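To: housekeeping-standards list
From: Housekeeping Standards Office, Ginthorpe Lodging
Date: November 7, 2021
Subject: Re: Litter pickup before vacuuming, rooms with sofa beds

To all members of the list:

The Office has received several replies to the message quoted below, which was submitted by the day shift desk at Dallero House. The points raised apply to all properties using the current room layout, and the response is therefore sent to the full list.

> The day shift at Dallero House requests a ruling on the order of work in
> the rooms with a bed on one side and a sofa bed on the other. Our printed
> card says to strip the bed first and then clear the floor. The older
> binder says to clear the floor first. Attendants trained in May follow
> the card, and everyone else follows the binder.
>
> We would also like to know whether bottles go in the same bag as wrappers
> and paper. The last supply delivery from Tak included only one size
> of bag, and two attendants have been carrying a second bag from the linen
> closet for bottles.
>
> Finally, the card does not say how much of the floor is to be checked by
> hand before the vacuum is brought in. Small wrappers under the edge of the
> sofa have jammed the brush more than once.

The floor is to be cleared first. The printed card is in error on this point and will be withdrawn. When linens are pulled from the bed before the floor has been cleared, they come down on top of whatever is lying there, and cups with liquid left in them can stain both the sheet and the carpet. Attendants should set the bag on the carpet close to the bed, leave the walking path to the nightstand open, and collect the larger items before the smaller ones. Wrappers, cups, cartons and bottles are all to be treated as floor litter for this purpose. 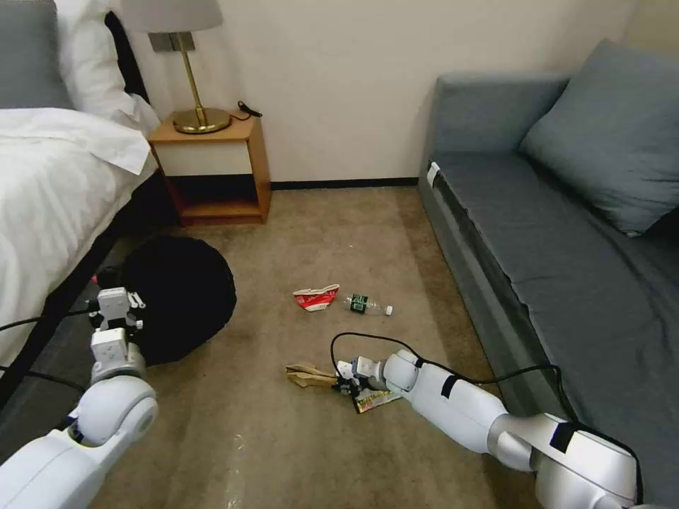 Guest room floor between bed and sofa bed: bag, wrapper, cup or carton, and bottle.

With regard to bottles, attendants are to use one bag in the room. Bottles are separated at the cart, where the blue liner is kept. A bottle with liquid remaining in it should be emptied in the bathroom sink and recapped before it goes into the bag. Carrying a second bag from the linen closet is to stop, as those bags are counted against the laundry account and the shortage has already been noted by the Clurent building.

Soft-sided bags are acceptable in the room provided that they stay open while in use. A bag that folds in on itself should be reopened at the rim before work continues. Paper should be pressed down, and no item should be left resting on the rim, where it can fall out when the bag is lifted.
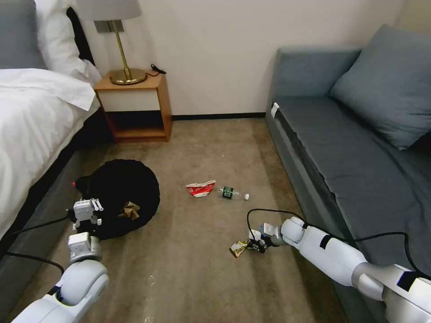
Should personal items found on the floor go into the bag with the litter?
Personal items are never placed in the bag. Clothing, chargers, cards, keys and anything with writing on it should be set on the nightstand in an occupied room, or logged with the front desk after checkout.

The same rule applies to anything an attendant is unsure of. A receipt may look like waste and still be wanted by the guest. In an occupied room, paper that has been flattened or folded should be kept unless it is plainly food packaging.

As to how much of the floor is to be checked by hand, the standard is now as follows. The attendant walks the open carpet from the door to the back wall, checks along the base of the bed, and then checks along the front of the sofa bed. Cushions are lifted and put back after the floor has been cleared. Cords on or near the nightstand are moved off the carpet and left connected.

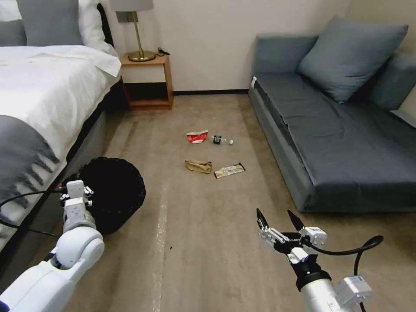

Only when this has been done should the vacuum be brought into the room. Passes are made from the back wall toward the door. Stains that remain are to be reported on Form 1475, with the room number and the side of the room on which the stain lies. Attendants are not to apply spot cleaner themselves, and the bottles now stored on the carts at Dallero House should be returned to the supply room.

Throws and decorative pillows are to be lifted clear of the floor while the vacuum is in use. Fringed throws in particular should be folded back onto the bed, as the tassels are easily drawn into the brush. They are straightened at the end, together with the linens.

A corrected card will be sent to each property in packs of three. Please post two copies in the work area and keep the remaining copy in the binder in place of the old page. Supervisors who find further differences between the card and the binder are asked to send the page reference to this list and to leave both documents unmarked.

Housekeeping Standards Office
Ginthorpe Lodging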